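Laundry and linen – the Ellmont flat
Photos and notes by Konrad Żak

Welcome to the page about our laundry corner. We have lived in the Ellmont flat for three winters now, and in November I started to write down how we do the washing and folding, for my sister first and then for anybody who likes to look. The flat is small and has no balcony, so all clothes must pass through the bedroom before they go to the wardrobe. I tried to keep the notes short, but I am not always good at this.

The order of work
I wash the dark things in the evening and the light things in the morning. Everything is dried on a line in the bathroom, 195 centimetres long, which I measured twice before I drilled the holes. In winter the thick socks need one more night. I leave them there and do not complain.

Where we fold
We used to fold on the kitchen table, but there was always some bread on it, and crumbs in a towel are a very unpleasant thing. The bed is better. It has the right space, and I can put one pile for each shelf. The bedspread stays on, pulled smooth, and the pillow can stay as well if the wash is not a big one.

The shelves
The wardrobe came from a second-hand shop in Prasby and I paid 40 for it, with delivery. The top shelf is for bed linen and the middle one for shirts and jumpers. Trousers lie at the bottom – they are heavy and the top shelf is already bending a little.

On the bed, before the wardrobe
The folded white cloth is on the top of the stack, next to something striped, and the dark folded clothes are under them. A second pile, also dark, is still crumpled and waits on the other side.
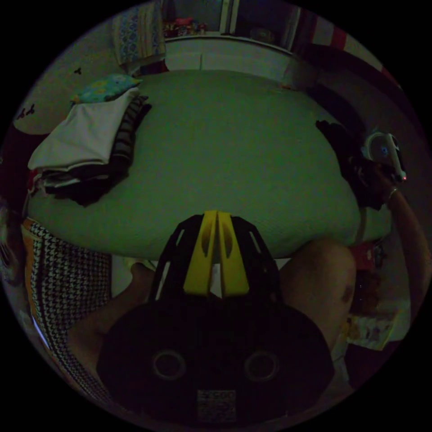 I fold the large pieces first and the small ones after, and I leave the crumpled pile for the end, when my tea is ready. My sister does it in the opposite way and she is faster than me, I must admit. For shirts I put the sleeves to the back, then fold in three parts from the bottom. For towels I fold in half two times, and then once more if the shelf is full.

Next time I will add the drawer with the socks. It is not ready to be shown yet.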